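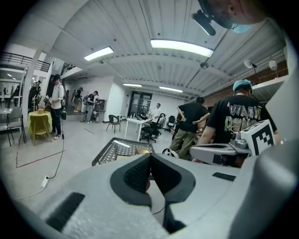 Two hand-held grippers in the shared hall, one of them carrying its square marker on a white plate.

Comparing Two Hand-Held Grippers Before a Recording Session

Prepared by Noelia Segura, Kikolthorpe Manipulation Laboratory
Revised October 18, 2018

This page sets out the procedure used at Kikolthorpe to compare the Chiriac and Oton hand-held grippers. It applies to all staff and visiting students who intend to record demonstrations with either model. Operators who have completed the comparison within the current term do not need to repeat it unless the finger pads have been replaced.

The procedure covers finger closure, marker tracking and operator comfort. It does not cover mounting a gripper on an arm, for which the Zostmont bench manual remains the reference.

Before you begin

Reserve a section of the hall and confirm that both grippers are charged. You will need the head-mounted camera, the test tray, a soft cloth and one results sheet for each gripper. Read the firmware number from the start-up screen and write it on the sheet. Results taken under different firmware may not be placed in the same table.

Wipe the marker faces with a dry cloth. Do not use solvent on the plates. A marker with a lifted corner should be replaced before testing, even if the software still detects it.

Step 1. Check the fingers

Hold the gripper level at waist height and open the fingers fully. Look straight down between them. The textured inner faces should open evenly, and neither pad should sag toward the gap. Close the fingers slowly and watch the tips. They should meet along their full width.

Repeat the closure with the gripper turned on its side. The Oton model has a lighter spring and may close unevenly in this position. Record what you see, and do not adjust the linkage during a comparison.

Step 2. Check marker tracking

Put on the head-mounted camera and tighten the strap until the camera stays in place when you nod. Start a recording of 3,044 frames for the first gripper. Move it through the standard path: chest height, full reach to the left, full reach to the right, then down to the tray.

The marker must face the camera during the reaching portions of the path. It will turn away briefly on the way down, and the software is expected to bridge that interval. Note every loss of tracking longer than the limit printed on the sheet.

Overhead lighting has a strong effect on this step. If glare washes out the marker, turn your body instead of tilting the gripper, and begin the path again. Both models must be tested facing the same direction.

Step 3. Pick and place

Set the tray on a low surface with clear floor on every side. Lift each test piece, hold it still, and return it to its outline on the tray. Complete three rounds with one gripper before changing to the other. The second operator keeps the sheet and should not advise on technique while a round is in progress.

A dropped piece counts as a failure even when it lands in the correct outline. A piece that rotates in the fingers but stays held counts as a success, with a note.

Step 4. Compare the results

Enter both sheets in the laboratory log and compare closure, tracking losses and failed picks separately. The laboratory does not combine them into a single score. In our January trials, which comprised 1,042 picks, the Chiriac gripper held smooth pieces more securely, while the Oton gripper was preferred by operators with smaller hands. Either may be used for recording, provided that one model is kept throughout a session.

Questions about the results sheet should be directed to Lukian Hnatiuk.

Comments (3)

Salma Ait Brahim
Should the camera be recalibrated when the second operator takes over? Our headbands sit at quite different angles.

Noelia Segura
Yes. Please recalibrate at every change of operator and mark the new file with the letter R.

Baltasar Arroyo
We followed Step 3 with older pads on the Chiriac and saw many more rotated pieces than expected. New pads cleared up most of it. It may be worth adding a line for pad age to the sheet.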